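Search this blog
Type and hit enter

The shadow problem (or, why I now love a cheap bottle of water)

Posted 13 September 2021 by Carleen Prendergast
6 comments | 5 shares

I promised a proper write-up of the shadow result back in June, and then the results kept changing on me, so I kept putting it off. They've settled down now and I can't hold it in any longer!

Quick refresher for anyone new. Korkotus is our two-armed setup, and Mersha is the learning code that tells it what to do. We show it a task by driving the arms ourselves, over and over, and Mersha learns to copy what we did from the camera views and the joint positions. No hand-written rules about where the bottle is. It looks, and it picks the next little movement. 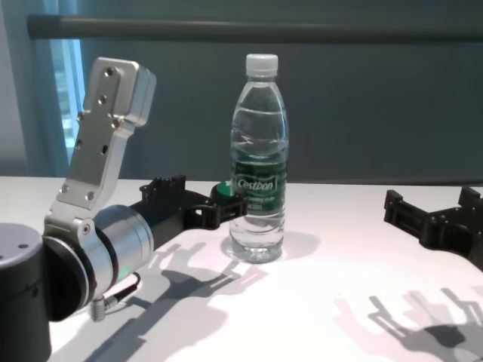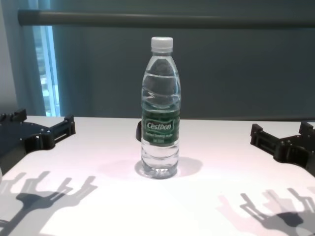

Bottle, table, two grippers and a whole lot of shadow.

The task sounds dull. Reach in, hold the bottle, lift it, put it back down upright. I've had friends' eyes glaze over when I describe it. But a clear bottle is a wonderful thing to test on, because most of it is stuff you see through. The label is solid colour, the cap is solid colour, and the rest is whatever happens to be behind it, bent a bit by the water.

Our first version was trained on 254 demonstrations and it did well as long as we left the lights alone. Then Morenike Igwe, who I share the bench with, moved one lamp to read something and the whole thing fell apart. The arm would head toward the table, slow down, dither, and close on air well short of the bottle. We checked the calibration. We checked it again. I spent a truly embarrassing afternoon swapping cables.

What was going on, as far as we can tell, is that the network had learned to read its own shadows. A gripper under strong light throws a big dark shape on a white table, and that shape moves in a very tidy way as the gripper comes forward. It's a lovely depth cue! If I were a neural network with no idea what a lamp was, I'd use it too. The bottle itself is faint and wobbly by comparison, so the easy signal won. Move the lamp and the easy signal lies to you.

So we tried two fixes.

The first was the one everybody tries, which is messing with the brightness and colour of the training pictures. It helped a little. It doesn't move a shadow to a new spot though, and I think that's why it ran out of puff so quickly.

The second was Morenike's idea and it's the one I'm excited about. She added a second training goal alongside the main one. While the network is learning what movement to make, it also has to guess where the bottle's cap and the base are, and it gets marked on both. To score well on that guess it has to look at the bottle. The shadow of a gripper won't tell you where a cap is. At run time we throw the guess away completely and only use the movement, so it costs us nothing in speed.

We also grew the training set to 1002 demonstrations, with the lamps shifted between batches. I know, I know, changing two things at once. We did go back and train the new goal on the original small set, and most of the gain was still there – that was the moment I got up and did a lap of the building.

With the lamp in places it had never been during training, the old version mostly missed. The new one gets the bottle up and back down nearly every time, and when it does fail it fails close in, with a finger nudging the bottle a bit sideways. I'd much rather have that kind of failure. You can see what it was trying to do.

Things I'm still unsure about:

How much water is in the bottle changes how it looks and also how heavy it is, and we haven't pulled those two apart. I want to run full, half and empty with everything else fixed.

It needs somebody to mark the cap and base on the training pictures. We only marked up to 5 pictures per demonstration and filled in between them, but it's still a slog. Morenike thinks the marks could come from the arm positions at the moment of the grasp. I think she's probably right and I'm a bit jealous I didn't think of it.

And it's one kind of object on one white table. Gastulden, our other rig, has a dark bench and a different pair of arms, so that's the next stop. If the trick carries over there I'll be unbearable.

The code is a mess but I'm tidying it into the Pusto repository a bit at a time. If you work with clear objects and you've seen your own robot get fooled by its shadow, please leave a comment, I'd love to compare notes.

Share this post
5 shares

6 comments

Recent posts
Labelling caps and bases without losing your mind
Why Gastulden got a dark bench
Mersha training notes, part two
What I want from a gripper finger
Starting the Pusto clean-up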